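Lerkow arm back in use after finger change at Bultent

The handling arm in the small parts room at Bultent is running again with a new pair of gripper fingers. 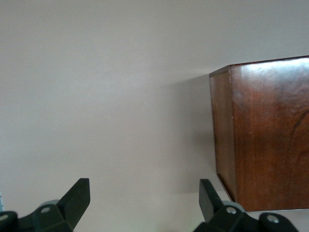
What was done

The old fingers had been on the Lerkow arm for 303 days and no longer closed square at the tips. Staff took both off at the mount bolts, cleaned the faces and fitted the new pair. The bolts were tightened by hand first, then with a torque driver once the blades were level with each other.

The wrist camera stayed on during the job. It was checked afterwards to make sure that both fingertips showed in its view with the gripper open, and its position was then set again from the controller.

Tests and next check

The arm made 101 open and close moves with nothing in the grip, followed by 78 lifts with a test block supplied by Hajdu. One lift was stopped when the grip force was set too low. The setting was raised and the run was finished the same afternoon.

Bultent said the bolts would be checked again in October, along with the cable to the wrist. Spare fingers are on order from Nullard. The full set, with bolts and two spare collars, cost £1,288.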